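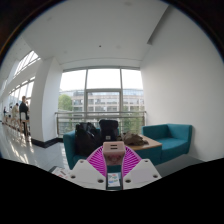 Figure 3. View from the camera on the hand-held gripper during a demonstration in the seating area at Nudstead. A small box is held between the tips of the two ribbed fingers.

4. Collecting demonstrations by hand

4.1 Choice of the teaching method

In the first part of the project we taught the arm by remote control. The operator, Mercy Wanyama, sat beside the robot with a pair of joysticks and watched the workspace on a monitor. This method gave clean joint data, but it was slow, and the operator got tired after a short time. It also tied us to the laboratory, as the arm is bolted to a bench and cannot be carried to the places where people leave their things.

For the second part we changed to a hand-held gripper with the same fingers as those on the arm. The person who demonstrates holds the tool, walks to the object and does the task in the ordinary way. A wide-angle camera is fixed to the tool behind the fingers and records the whole demonstration. We recover the path of the tool from the video and the inertial readings, and the opening of the fingers from their position in the picture. No robot is present during the recording.

4.2 Places and tasks

We recorded in three places. Goruvwood is our own laboratory, and the other two, Nudstead and Mohamedi, are public buildings where we had permission to work during opening hours. The task family was the same in all of them: pick up a small object, carry it to a new position, and release it without dropping it. In total we kept 400 demonstrations with 36 objects, made by eight people. Rehema Bakilana and Oduor Nyaga made the first set and trained the others.

Figure 3 shows the type of view that the policy receives. The fingers and the held object stay in the lower centre, so the relation between them is easy to learn. The rest of the view changes very much from one place to another. At Nudstead it contains teal sofas, bags, a large window and people further along the hall, and none of these has a role in the task. We did not clear the bags away before recording. In an early trial at Goruvwood we had used a bare table, and the policy that was trained on those recordings reached for the wrong item as soon as a coat or a bag was put near the target.

4.3 Instructions to the demonstrators

Each demonstrator received one page of written instructions. They were asked to begin with the fingers open, to approach at a steady speed, and to stop for a moment after the grasp before lifting. This stop is useful later, when we divide the recording into stages. They were also asked not to turn the wrist faster than the arm can turn. In practice this last instruction was the hardest to follow. A human wrist is quick, and people do not notice their own speed. Oduor Nyaga therefore added a small buzzer to the tool that sounds when the angular speed is over the limit of the arm. After July all recordings were made with the buzzer.

We did not tell people where on the object they should grasp. Some preferred the short sides of a box and others the long sides, and a few changed their grasp from one trial to the next. We kept this variety in the data. The ribbed fingers bend around the object when they close, which forgives small errors of position, but thin boxes can still rotate between the tips if they are held too far from the middle.

4.4 Difficult light

Large windows were a problem for the recovery of the path. When the camera points towards a bright sky, its exposure goes down and the near surfaces become dark, so that fewer points can be tracked from one moment to the next. Polished floors give a second difficulty – the reflections move with the camera and may be taken for real features. We fixed the exposure by hand at the beginning of each session and removed tracked points that did not agree with the inertial readings. Recordings where the path was still broken were discarded, and the demonstrator was asked to repeat the task on the same day if possible.

4.5 Transfer to the arm

Before training, every path is checked with the Prernerow software, which tests whether the arm can reach each pose without passing a joint limit. Paths that fail are first shifted as a whole, and if this does not help they are left out. Mwangi Were looked through the rejected paths by eye and found that most of them came from demonstrators who bent down and reached from below a table edge. The arm on its present mount cannot make this motion. We plan to lower the mount before the next round of recording, and the affected demonstrations have been stored separately so that they can be tested again.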